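3.2 Quilted outerwear with soft trim

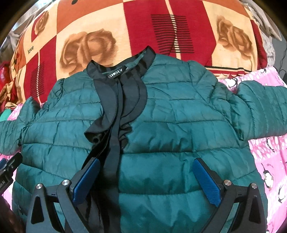
Figure 2. Quilted jacket with black collar and ties, spread front-side up on a bed.

King-fai Tse, commenting on a draft of this section, objected that padded jackets should be treated as two materials and folded in two stages, the trim first and the shell second. We adopted this ordering for all garments in the group.

The Medmont wardrobe set contains 112 garments, of which 41 have a quilted shell. The jacket in Figure 2 combines horizontal baffle stitching on the body and sleeves with a collar and ruffled placket in a soft matte fabric. The shell and the trim crease differently. Padded sections tend to spring back after a fold - the effect is strongest at the sleeves - while thin ruffles and ties keep whatever position they are pressed into.

Each garment was laid out with its sleeves extended to the sides. Ties were then placed along the center front and the sleeves were brought across the body, one over the other. The hem was folded up to the chest last. Fold height was read after two minutes without added weight, following the Hendetar procedure.

Beds were preferred to tables for this group. A full-length sleeve needs support up to the cuff, and most tables in the Medmont homes were too narrow for an adult jacket. The softer surface has a cost: a mattress yields under hand pressure, and fold heights taken on beds should not be compared directly with the tabletop values in Section 3.1. Patterned bedding was left in place.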